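Maltano news app, after a summer with it

Last updated: 2018-09-16

Quick one because I'm supposed to be packing. Got asked three times what I use to follow foreign politics, elections, protests, cabinet fights, all of that, so here's the review I kept promising. It's Maltano. Paid version. I've had it since the start of August on my phone and on an old tablet.

Short answer, good, not great, I'm keeping it. Long answer below.

Setup. Painless. You pick countries, then topics, then how loud you want it to be. I picked Iraq, Lebanon, Egypt and Tunisia, then parliament, courts, street protests. Skipped oil prices. You can skip sports too, thank you. No account needed for the free tier, but you do need one for saved stories, and the sign-up form rejected my password 2 times without telling me what was wrong with it. Too long, as I found out by making it shorter. Bad sign, but nothing bad came of it.

The feed. Main reason to buy. It groups every report on one event under one heading, oldest at the bottom, so when a coalition deal falls apart you can scroll down and see who said what first. Wire copy, local papers, party statements, each one tagged with where it came from. Party statements have a gray stripe so you don't mistake them for reporting. Love the gray stripe. Every app should steal it.

Grouping does go wrong. Twice in one week it merged two different no-confidence votes in two different countries into one story, which made for a very confusing breakfast. There's a "split this" button, I pressed it, and the next morning they were apart. Could be a coincidence.

Alerts. Ok so this is where I nearly quit. Default setting is everything. Phone buzzed through dinner, through a movie, through the night. A minister resigns, buzz. Minister denies resigning, buzz. Party spokesman says the minister is on vacation, buzz. Go straight to settings and turn on the daily limit. Mine is 10 and that's plenty, even on a bad day. Quiet hours work fine but they follow the phone's clock, so if you travel check them. 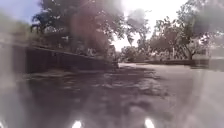
Photo: Elletti

Translation. Mixed. Arabic headlines come out readable, the body text gets lumpy after a paragraph or so. French is much better. Names are the weak spot, the same deputy was spelled three ways in one article and I honest to god thought it was three deputies. You can tap any line to see the original, which saves it for me since I read a little Arabic, slowly. If you read none you're going to be guessing sometimes. Don't quote anything from it without having somebody check.

Archive. Goes back to 2000 and the search is fast. I wanted old coverage of an electoral law and had it in under a minute. Filters by country, by year, by type of source. What it doesn't have is a way to search inside one paper only, and I'd use that daily. Also the older stuff has lost its accents and half its punctuation. Readable though.

Background pages. Each party and each big court case gets a one-page explainer. Some are excellent, clear, dated, with a list of changes at the bottom. Others obviously haven't been touched in ages. One still listed a bloc that has since split. There's a report link and I got a reply the next day, polite, and the page was fixed by the weekend. Credit for that.

Compared to Arkitz, which I used before: Arkitz is prettier and has better maps, election nights especially. But it costs more and it's mostly opinion columns now. I was reading five hot takes to find one fact. If you like columns, get Arkitz, no hard feelings. Also tried the El Sherbiny newsletter for a while, free, comes in the morning, very well written and worth having alongside. It's only Egypt though and it takes long breaks.

Battery. Heavy on the tablet, hardly noticable on the phone. Turn off auto-play video and it gets better. Offline reading works, I loaded it up before a long bus ride and everything opened, minus the pictures.

Price. Monthly or yearly, yearly is the better deal if you know you'll stick with it. Cancel button is in the app, not hidden, I checked before paying. No ads on paid. Free version has a banner at the bottom that covers the last line of the story, very annoying.

Good: grouped feed, source tags, archive, support that answers.
Bad: alerts out of the box, name spellings, stale explainers, that sign-up form.

Who should get it. Anybody following one region closely. If you just want to know what happened in the world today its too much, stick with the radio.

Four stars out of five. Would of been four and a half with better translation. Will update if they fix the names thing.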